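May 16, 2020

Long, good day with the arm, and my back is telling me about it now that I'm finally sitting down with tea. I had promised myself I would only look at the finger that has been bothering me since February, the one that closes a hair later than its partner, but of course one thing led to another and I ended up going over the whole cell, cables and all.

Tülin came in at 10 with a bag of pastries (bless her) and held the flashlight while I loosened the bracket screws and lined the fingers up again. We moved the yellow cable a little higher too, so it has more slack when the elbow swings over toward the back bin. She thinks I fuss over that cable like a grandmother, and she's right!

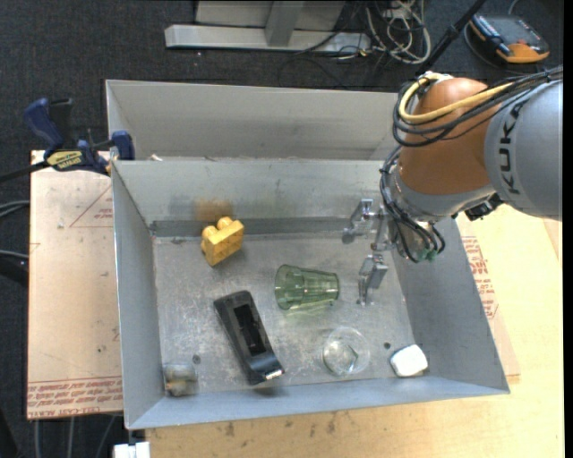 The arm over the front bin, with the block, the green tumbler and the rest of our usual clutter.

After lunch we went through the clamps. I do like a good bar clamp, but they creep, and if the bin shifts even a little then every pick is off by the same little bit and you spend an afternoon blaming the software. I gave each one another squeeze and wrote it down in the Kundley notebook, where I write everything down and then can't find it.

Then 25 slow picks, with me hovering by the stop button the whole time. The green tumbler still makes me nervous, lying on its side with those slick facets, and it slipped twice, but the block came up every single time and I was so pleased I called Müzeyyen to tell her. She wanted to know if I had ordered the spare finger pads yet. I had not. Must do that first thing tomorrow, and bring home the small hex keys, which I left on the windowsill again.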